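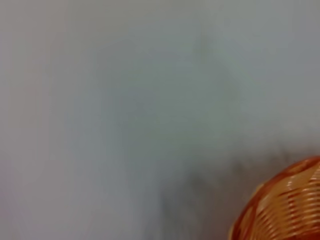
Tiempo de lectura: 4 minutos

Notas del ponente. Puesta a punto de la cámara de muñeca en la celda de mesa

Texto que acompaña a las diapositivas. Lo que va entre corchetes es para mí y no se lee.

Apertura

Buenos días. Voy a hablar de una sola celda, la que en el taller llamamos Milano. Un brazo sobre una mesa clara, una pinza y una cámara pequeña en la muñeca. Lleva en marcha desde febrero y casi todo el mantenimiento que nos ha pedido tiene que ver con lo que ve esa cámara, muy poco con el brazo.

[Dejar la primera diapositiva puesta mientras se sienta la gente.]

De la primera diapositiva me interesan dos cosas. La cesta naranja se reconoce, aunque solo entra en la esquina inferior derecha. El resto es gris y está borroso, sin un borde al que agarrarse. Con una imagen así no se ajusta nada. Se puede saber que hay algo naranja y tejido en una esquina, y poco más.

Qué miramos cuando la imagen sale borrosa

Un fotograma borroso puede venir del movimiento o del foco, y mirando uno solo no siempre se distinguen. Lo que hacemos es parar el brazo, esperar a que se asiente y guardar otra imagen desde la misma postura. Si mejora, era movimiento. Si sigue igual, se pasa a la óptica.

El orden de revisión es este:

Primero, el cristal de la lente. Paño seco de microfibra, sin líquidos. Una huella de dedo quita contraste en toda la imagen.

Segundo, los 3 tornillos del soporte. Se comprueban a mano con la llave corta. Si uno gira, se aflojan todos, se asienta el soporte y se vuelven a apretar por turnos.

Tercero, el cable. Tiene que quedar con holgura en la última articulación. Nosotros lo teníamos demasiado tenso y en los giros amplios tiraba del soporte. Se soltó una brida y se desplazó hacia el codo.

Cuarto, el anillo de enfoque. Se ajusta con el brazo parado a la altura de trabajo y se marca la posición con rotulador. En el cuaderno de la celda se anota quién lo ha tocado.

[Si preguntan por autofoco: lo desactivamos. Sobre una superficie lisa buscaba sin parar.]

Exposición

En la configuración que heredamos del proyecto Lastari la exposición era automática. Con una mesa tan clara, la cámara cambiaba de criterio cada vez que entraba un objeto de color. Pasamos a exposición fija, valor 222 en la escala de nuestro controlador. Ese número no vale para otra celda. Lo que sí se puede copiar es el procedimiento: luces encendidas, persianas bajadas, brazo en la postura de referencia, y subir desde el mínimo hasta que el blanco de la mesa esté claro sin llegar a saturarse.

La sombra no se arregla con la exposición. Al bajar el brazo, la sombra baja con él y ocupa una parte grande de la vista. Probamos a mover una de las lámparas y solo conseguimos llevarla al otro lado. Al final la dejamos, y pedimos al programa de detección que trabaje con el color del objeto más que con el brillo.

[Aquí suele haber preguntas. No más de 2 y seguir.]

La mesa también es parte de la celda

La siguiente diapositiva enseña la mesa con más detalle. A la izquierda, la cesta naranja con sus anillos. Abajo, el borde superior de la pieza verde azulada, metida en la sombra. Y sobre el blanco, unas motas oscuras muy pequeñas, que son el motivo de que traiga esta diapositiva.

Una mota así no estorba a la pinza. Al detector sí le puede estorbar, sobre todo si cae cerca de un objeto o en el límite de la sombra, y además puede acabar pegada en las yemas. Por eso la limpieza de la mesa está en la hoja de arranque, al mismo nivel que la parada de emergencia y la referencia de ejes. 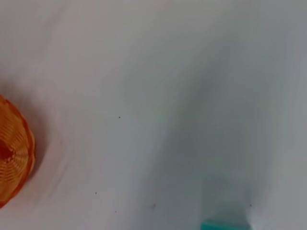 Hoja de arranque

La hoja vive plastificada en el lateral del armario. La repaso deprisa, está en el anexo:

Parada de emergencia pulsada y rearmada.
Mesa limpia, pasada en una sola dirección, de la base del brazo hacia fuera.
Yemas de la pinza revisadas por la cara interior.
Lente limpia y marca del enfoque en su sitio.
Brazo a referencia y 3 imágenes guardadas con el brazo quieto.
Comparar con la imagen patrón. Si no coinciden, no se arranca.

La comparación la hace una persona. Tenemos un script en el repositorio Bundilby que resta las dos imágenes, pero da falsas alarmas con la sombra y de momento lo usamos solo como apoyo.

Pendiente

Falta cambiar el soporte por uno con pasador, para que la cámara vuelva a la misma posición después de desmontarla. El plano está hecho y Okonkwo nos ha dado plazo para la pieza, sin fecha cerrada. Hasta entonces, cada desmontaje obliga a repetir la calibración entre cámara y pinza.

[Pasar al anexo y dejar la hoja de arranque en pantalla durante el turno de preguntas.]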